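Colored nozzles or written labels for small-shop fluids?
Tarthorpe Bench & Shop Forum

plesteo36
Posted in June, 3010 views

I'm resorting the fluids on the assembly table. Squeeze bottles go in the turquoise bin, identified by nozzle color. Small bottles stay outside it. Current state:

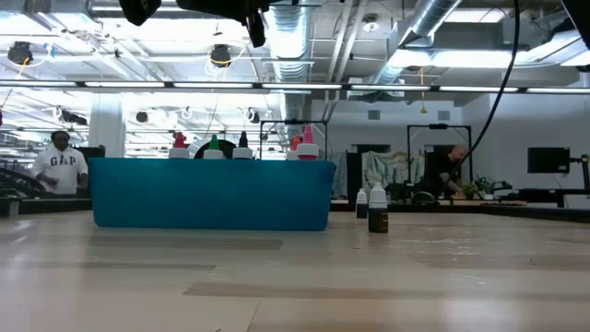
Category: Storage and Labeling

Red, green, black, orange and pink so far. Each color maps to one fluid on a chart taped inside the cabinet door. Does anyone run color only, with no writing on the bottle?

grendarley_80
Ran it for two years at the Grendarley shop. Color only fails at refill. Caps come off, two bottles are open at once, and the caps go back swapped. The code has to be on the body.

khunthong
Disagree. Refill one bottle at a time and the problem does not occur. Marker on polyethylene wipes off with alcohol within a month, so body labels are no better unless they are engraved or sleeved.

grendarley_80
Then sleeve them. Clear heat shrink over a printed strip. Mine have held up since the last move.

plesteo36
Refill is one at a time on paper. In practice, no. I will price sleeves.

The dropper bottles are a separate question. White screw cap, black conical nozzle, small white tip.
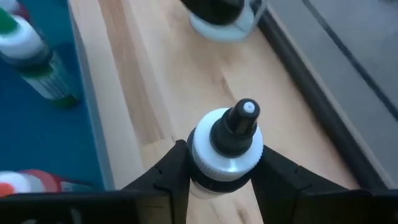
Dropper bottle, upright, nozzle and tip.

From above they all look alike to me. I was going to put a colored dot on the cap.

bench111
The dot has the same fault as the colored nozzle: it travels with the cap. Put a band on the body below the cap ring and a matching dot on the table where the bottle stands.

khunthong
Dots on the table are excessive. Use a rack with numbered holes. Number on the bottle, number on the rack.

bench111
A rack works if people return things to it. Ours did not.

plesteo36
Going with sleeves on the squeeze bottles and body bands on the droppers. No rack for now. The chart stays on the cabinet door.

grendarley_80
Put the fill month on the sleeve while you are printing.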